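Irside Elementary School
Physical Activity and Sport Working Group
Minutes, October meeting

Present: Juwita Tarigan (chair), Mr. Yüksel (PE), the fourth and fifth grade teachers, two parents, and a student representative who had to leave at 4:15 for the bus.
Apologies: the music teacher, whose room we were using.

1. Minutes of the last meeting
Approved after a correction. The September minutes recorded that the group "ran the mile." The group discussed the mile.

2. Swimming
Mr. Yüksel reported that the Brekidach pool can offer us the 1:30 slot again this winter, for grades three and four. The bus company wants $600 for the block. Last year's price was remembered differently by everyone present, and the office will look it up.
A parent asked whether children could bring their own goggles. Yes. The same parent asked whether children could bring snorkels. No.
Action: Mr. Yüksel to confirm the slot in writing, and this time to keep the email.

3. Step challenge
Fifth grade won with a class average of 1,062 steps per recess. Fourth grade has lodged an objection concerning a pedometer and a dog. Ms. Tarigan ruled that the result stands and that future pedometers stay on school grounds – and on people.

4. Field day
Moved to the week after testing. The tug-of-war is back, with 7 to a side and gloves for all. The sack race needs sacks. The fifth grade teacher said she knows where there are sacks, and would not be drawn further.
The student representative asked for dodgeball. The request was noted, as it was in the spring and the previous fall.

5. Club links
Tumard Gymnastics will run an after-school taster on floor and low beam, ages 8 and up. Places go by lottery, drawn by the office. Parents are asked to stop emailing the coach directly; she has a job.
The dance club continues with the same teacher and the same song.

6. Equipment storage
Long discussion. The ball closet no longer closes, and the beanbags have been living in the lost and found, where three have been claimed. Agreed to price a lockable unit for the gym hallway and a small cabinet for whistles, stopwatches and the first aid tape. Wall mounting preferred by Mr. Yüksel, opposed by whoever has to find the stud. 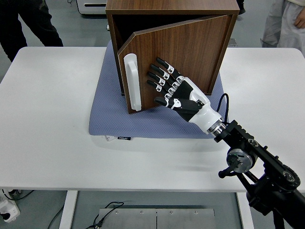 Small wooden cabinet, door on the right-hand hinge
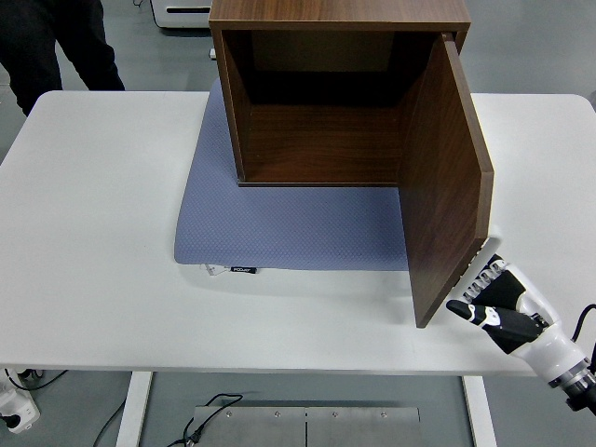 7. Any other business
Indoor recess: the hula hoops may be used in the gym but not on the stairs.
The water fountain by the field is still off. The district has a ticket number for it, and so do we, and they are different numbers.

Next meeting: November, 3:30, in the library. Bring a chair if you want one of the tall ones.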